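Hilter hand-held gripper pair, long-term review
Two and a half stars out of five
Reviewed by Oluwatosin Eze

The Trotelton sales page says the Hilter pair handles "soft goods with confidence." I've had mine for 13 weeks, mostly on cloth, and I'd like to know whose confidence they mean.

Build is decent. The fingers don't wobble, and my wrists complained less than they did with the old Irnora set. Setup took an afternoon, most of it spent on a manual that skips from page 24 to the warranty.

The trouble is the jaws. In my second week the right unit stuck closed on a folded towel and stayed that way with the trigger fully released. I pulled the power and it still took a screwdriver to get the towel out. My log has 68 stuck closings since, nearly all of them on thin fabric bunched into a fold. Stiff things it lets go of without fuss.

Support at Trotelton told me to update the firmware. I did, to build 2715, and it stuck again before lunch. Then they blamed lint. I cleaned it and got the same result.

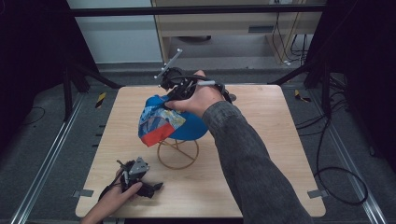

Right-hand unit pinching a fold of cloth over the blue dome, left-hand unit down at the table corner.

What bothers me more is the missing manual release. The cheaper Jenkins has a little lever for exactly this. If a fingertip ever ends up where my towel was, I don't want to be hunting for a screwdriver. I asked whether a release could be fitted and got a link to the spare parts page, which doesn't list one.

Fine for boxes and blocks. For cloth, wait for a revised jaw, and ask to see it open again before you pay.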